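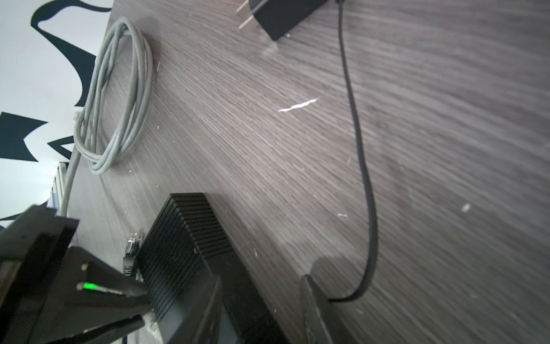

Viltby 13 Fanless Mini Computer
$239 with power adapter and network cable
Sold by Dirkcombe, ships from our own shelf

I've been selling small computers for a good while now and I still get a bit excited when one turns up with no fan in it. The Viltby 13 is the one I point people to when they want something that sits in a corner of the office, stays on all day and doesn't hum at them. The whole case is the cooling – all those fins soak the heat out into the room, so give it some air and please don't bury it under a pile of invoices (I've done it, it got quite warm, it survived).

What you get
The computer, black finned metal case
Black power adapter with thin lead
Grey network cable
Screws for the back of a monitor

A word on the adapter. The one we pack has the two-prong plug. If your wall sockets are a different shape, tell me in the order notes and I'll pop in a travel converter for no extra charge. The lead is on the skinny side, so don't park a chair leg on it.

The network cable is more than long enough for a desk, and I'd leave most of it coiled up and only pull out what you need. Grey was my choice. I like that I can tell it from the black power lead when I'm feeling around behind a desk in the dark!

Setting it up
Plug the network cable in first, then power. Put it on any flat, hard surface, timber is fine. I run mine on a dark desktop at home and my only complaint is that dark wood grain shows every fleck of dust and every tiny scratch, so if you're fussy about your furniture, stick some felt feet underneath.

The fins collect dust too. A soft paintbrush along the grooves every few weeks does the trick. Skip the wet cloth.

Colour: black only. Morikawa did a silver version for a while and customers still ask me for it, sorry, all gone.

Other bits that go with it
Grukov wall bracket, $13
Bigger storage, fitted and tested by us, add $146

Review from Yuto Hattori, 2/17/21
"Running our front counter bookings on it. Very quiet. Would have liked a longer power lead, but the cable supplied for the network is plenty."

Fair call on the lead, Yuto. I've asked Viltby for a longer one and I'll list it as soon as they send me some.

Free postage on orders over $200, so this one's covered.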